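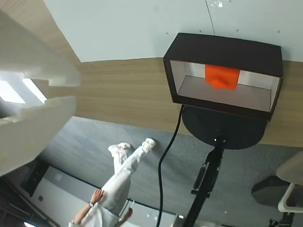
Orange cube in the black box, as the bench stands at present.

Clonddale Shared Workshop
Minutes of the hand build group
Meeting held 27 Jan 2021, at the bench

1. Minutes of the last meeting

Agreed as written, with one change. The item on spare screws should have said the screws were to be bought by the workshop and charged to the build, and the minutes had this the other way round. The secretary will correct the file copy.

2. Where the build stands

The group went over the work since the last meeting. The hand now has all its printed parts. Both servo motors are in and the cables have been run over the outside of the parts for the time being. Members who did the cable work said it is easier to get at this way but the loops can catch when the fingers curl. It was agreed to leave the cables where they are until the finger travel is settled, then tie them down.

The first set of finger tips was printed too stiff and has been put aside. The second set is in use. One member asked if the tips should be coated for grip. Others felt the cube is light enough without it and that a coating would wear off on the paper. Left open for the next meeting.

3. The pick and place task

The task is the same one set in June: take the orange cube by its knob or its sides, carry it to the box, let go over the box, and move clear. The box stays on its side of the paper and the cube starts in the open space between the box and the hand.

There was a long discussion about what counts as a good run. Some members wanted to count a run as good if the cube ends up anywhere inside the box. Others wanted it to sit flat on the floor of the box. The group voted for the first. A cube that lands on the rim and then falls in will be counted, but marked in the log.

The log for the month shows 64 runs. The secretary had not finished sorting them into good and bad, and the group did not want to talk about a success rate before that is done. It was noted that the early runs were made with the stiff tips and should be kept on a separate sheet. 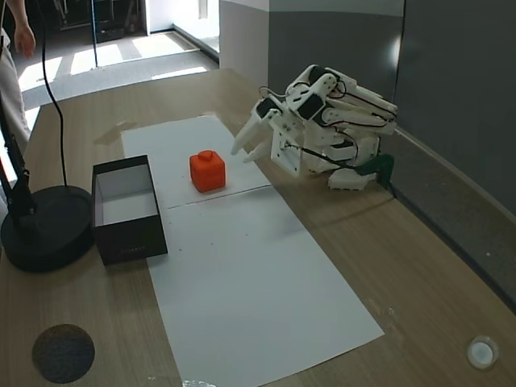 Hand, cube and box on the paper sheets. The clamp is at the wall end of the table.

4. Clamp and table

The clamp was discussed at some length. The hand is held from the end of the table next to the wall, and the mount can creep a little when the fingers close hard. The following was agreed:

– The clamp is to be checked by hand before each session and again after every long set of runs.
– A strip of rubber is to be tried between the clamp and the wood. If it leaves a mark, it comes off again.
– No one is to move the clamp along the table without writing the new position in the log.

A member asked why the table could not be pulled away from the wall to give more room on that side. The answer was that the marks for the stand were made with the table where it is now, and moving it would mean doing them over. The table stays.

The stain on the wood near the back sheet of paper was brought up. It does not affect the work. Members are asked again to keep drinks on the shelf by the door.

5. Paper

Two sheets are laid on the table, one lapped over the other. A fingertip can snag at the seam if it comes in low. One suggestion was a single long sheet cut from a roll. Another was a thin white board, which would also stay cleaner. The group preferred the roll on grounds of cost, and a member will ask the print room for an offcut. Until then the seam is to be kept on the near side of the cube.

The near sheet has picked up specks and should be changed when the roll arrives.

6. Stand

The round base sits close beside the box. Two members reported knocking the box with the base when adjusting the pole. It was suggested to shift the stand farther off, but the cable would then need more length. The group agreed to leave it and to loosen the pole clamps first, before touching the base.

The cable from the stand hangs in a wide loop. It is to be taped to the pole at one point, low down, leaving enough slack for the fittings to move.

7. Parts and money

The Grondau order has come in complete, apart from the small bearings, which are on back order. The Yazzie servo horns fit but need the center hole opened up slightly. A member will do the full bag on the drill press so that they all match.

The group has 6 hours of printer time left this month. It was agreed to use them on a new palm plate with larger screw holes and, if there is time left over, a spare for the longer finger.

Dakier has offered the loan of a second power supply. Accepted, with thanks. It is to be labeled before it goes on the shelf so it does not get mixed up with the workshop's own.

8. Room

The sun comes across the floor on that side of the room and lights up the inside of the box quite strongly at some times of day. One member asked for a blind. The workshop office has been asked before and has not replied. The secretary will write again. In the meantime, sessions should note the light in the log as bright or dull.

Bags and straps are to be kept off the carpet on the walking side of the table.

9. Actions

Secretary: correct the last minutes, sort the run log, write to the office about a blind.
Cable members: tape the stand cable, leave the hand cables alone for now.
Print members: palm plate first, then spare finger.
All: check the clamp and write it down.

10. Any other business

A member asked if visitors may run the hand. Agreed, with a group member at the switch.

The next meeting will be set by the secretary once the bearings have arrived.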